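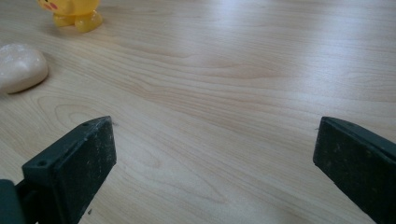

The fingers wide open, on the pale table.

The Perron Trial

The leaflet that came with the Perron said it could be mastered in an afternoon, and Thérèse Boychuk, who had given it three evenings and most of a Thursday, was beginning to take the leaflet personally.

She had agreed to the trial in the first place because Solange Fehr had asked her, and she had never been much good at refusing Solange, who had a way of putting a box in your arms while you were still saying you'd think about it. Solange sold the things for Privovico. You held the Perron by its handle and squeezed, and the two dark green fingers came together, and while you went about your tidying it kept a record of how you had done it, so that later on a machine with no person behind it at all might tidy in the same manner. For 14 days you had it free. After that it was 1,385 to keep, with the case, or you sent it back and wrote them a page saying what you thought.

"Be truthful," Solange had said. "They like truthful. Well, they say they do."

So there she was at her own table with the lamp on and her tea going cold, opening the fingers and closing them again to get the feel. Her brother-in-law Ghislain had come over to watch, having nothing on that evening, and sat with his coat still buttoned as though he might be called away.

"What's it going for?" he said.

"Whichever I like. The white one, I thought, or the little yellow fellow."

"Go for the yellow fellow. He's got feet. He'll stand up to it."

She thought that was unkind to the yellow fellow, who had belonged to her grandson Sheldon before Sheldon grew six inches and became Sheldon MacLeod on all his school envelopes, and who had lived on her windowsill ever since with his round feet and his bit of pink. But she stretched out her arm and brought the fingers down, one on either side of him, slowly, the way you would lift a sleeping cat off a chair you needed, and squeezed. Up he came. She carried him the length of the table and stood him by the sugar, where he wobbled and thought about it and stayed.

"Well!" said Ghislain, and undid his top button.

The trouble was the page. She could do the lifting well enough by then (the white one had given her the slip twice and gone off towards the butter, but she had got it in the end by coming at it lower), and she could say that the grip was comfortable and the squeeze a bit stiff for anyone with hands like hers. She wrote that down. She wrote that the spring made a noise like a gate. She wrote that the fingers marked easily and showed every speck of dust, and that a person who cared about such things would be forever wiping them. Then she sat with the pen over the paper, because what she wanted to put next didn't seem to belong in a review of anything.

It was the business of being copied. Somewhere in Borow, if Solange had it right, there was a long room where they kept the recordings, 3,347 of them at last count, people moving cups and folding cloths and picking up spoons. And hers would go in with the rest. Long after she had stopped doing it herself, some arm or other might reach for a thing on a table a little too slowly, and pause before it squeezed, for no reason anyone there could have given you, and that pause would be her minding about a toy.

"You've gone quiet," said Ghislain.

"I'm trying to be truthful."

"Put that it's dear."

She put that it was dear. He read it over her shoulder, nodding, and asked if he might have a go, and she showed him where to hold it and how far to lean. He was far too quick. The yellow fellow went over on his face, and Ghislain said a word she hadn't heard from him since the wedding, and set him upright again with his own two fingers, very gently, looking at her to see whether she minded.

"Slower," she said. "Come down on both sides of him. Let him know you're there."

He tried again. It was past nine and she ought to have been clearing away, but she put the kettle back on and got down the other cup, and turned the paper over to see how much room was left on the back.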